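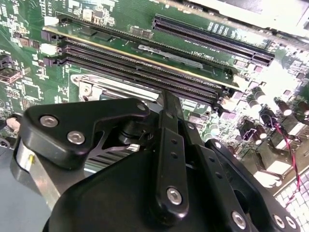 Subject: Re: [oldtowers] More memory for a hand-me-down desktop?
Date: February 3, 2020

Hello all, and a warm welcome to our new member, whose message I'm quoting so it doesn't get lost under the Kavus thread:

> I was given an office tower in November and it crawls.
> There is one stick of memory in it and some empty slots.
> Can I just add another, or am I asking for trouble?
> The shop in Braltar wants to sell me a whole new machine.

Please don't buy a whole new machine yet! I have kept old towers going for 15 years now, and memory is the nicest job of the lot. Unplug it, hold the power button in for 5 seconds, and lay the case down on its side somewhere you can walk all the way around. (I used the ironing board once. Once was enough.)
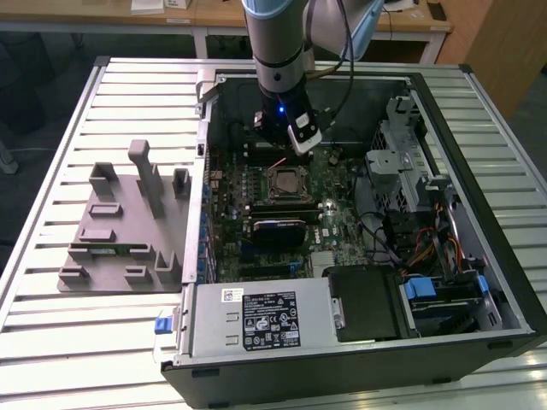 Case on its side, panel off, power supply along the bottom.

Before you order anything, take the old stick out and copy down everything on its sticker, then look up your model in the Rirura lists. If you buy a matched pair, put them in the slots the manual tells you to, which may well not be next to each other.
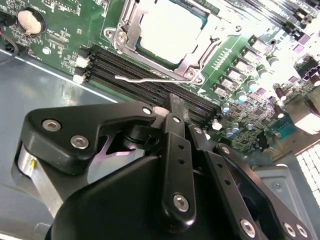 Old boards also have a way of forgetting the time, and while you have yours open you may as well deal with that too. The coin cell is usually easy to find, a round silver thing in a black holder like the one up in the corner of this board. I change mine whenever I get a secondhand machine, and I write the date on a bit of masking tape inside the panel. Take down your BIOS settings first if you have ever changed any.

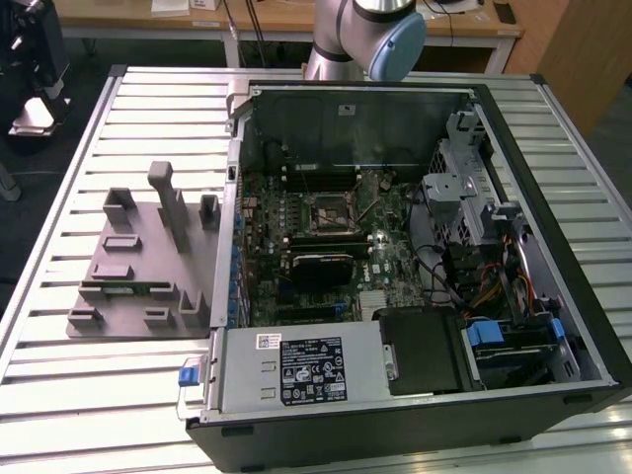
Do I need to take the processor out to add memory?
Leave it right where it is, with the lever down, and you won't have to fuss with thermal paste at all.

Press the new stick in evenly at both ends until the latches close. If you get beeps when you start up, turn it off, unplug it and seat the stick again. Mine took 2 tries last time and I have been at this a good while.

I have a box of spare sticks from the Saarinen clear-out, so do send me the numbers off your sticker and I'll have a look through.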